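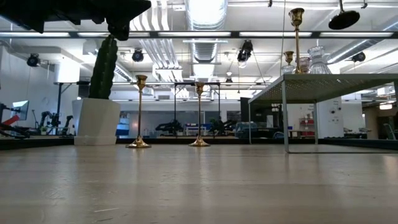

Beeswax and paraffin behave differently on altar linen, and the candle type should be known before any treatment is started. Work on a hard, level surface at waist height. A light-coloured wooden tabletop is suitable even where it has picked up scuffs and small pale scratches, as this one has, provided it is covered with a folded cotton sheet before the iron comes out. Artificial plants can stay at the back of the table if they are well clear of the iron and its cord.

Wax on linen

Let the wax harden fully. Smaller pieces can go in the freezer in a plastic bag. Lift the bulk of the deposit with the back of a butter knife, working in the direction of the weave. Do not use a fingernail on embroidered crosses or drawn-thread hems.

Place plain brown paper under and over the mark. Printed paper bags are not acceptable. Set the iron to low, no steam, and press without sliding. Move to a clean section of paper after each press and stop when no more wax transfers. A translucent patch usually remains. Dab it from the reverse side with a little dish detergent, leave it to sit, then launder.

Coloured wax leaves dye. Heat can fix it, so scrape red and purple drips as far as possible and test the iron on the edge of the mark first. Old fair linens with a monogram should be referred to someone who handles antique textiles.

Purificators and corporals

Rinse in plain water before laundering and pour the first rinse into the sacrarium or onto the ground, according to the practice of the parish. Wash separately from household items. Robust white linen with no coloured thread will tolerate up to 70 degrees. Embroidered pieces get a cool hand wash. No fabric softener on purificators; it reduces absorbency.

Iron while damp, wrong side first. Corporals are folded in thirds each way, giving nine squares, with the right side inside so that any crumbs are contained. Do not starch purificators.

Brass followers and candlesticks

Followers collect wax on the inside lip. Stand them upside down on foil in a barely warm oven, remove with a dry cloth and wipe at once. Glass followers should be soaked in warm water instead. Never pour waxy water down the drain.

Check whether brass is lacquered before reaching for polish. Lacquered brass takes a damp cloth and nothing else. Our Frandsen pair is lacquered and the processional set is not, which has caused at least one expensive mistake. Unlacquered pieces may be polished with a non-ammonia paste, rinsed and dried completely, paying attention to the join below the drip pan. Handle with cotton gloves afterwards.

Oil stocks

Replace the cotton wool when the oils are renewed. Old cotton is burned, not binned. Wipe the threads of the lid with a dry cloth; a stuck lid can be loosened by wrapping it in a warm towel.

Storage

Roll large cloths on a cardboard tube covered in acid-free tissue. Our shelf labels read as follows:

Shelf 2: fair linens, rolled
Shelf 17: purificators, corporals, lavabo towels
Box 792: worn pieces awaiting mending or disposal

Cedar blocks should not touch fabric. Shelf liner should be plain, with no adhesive.

Corrections to the polishing section go to Yamuna Menon at the sacristy desk. Shelf labels last checked 17th October.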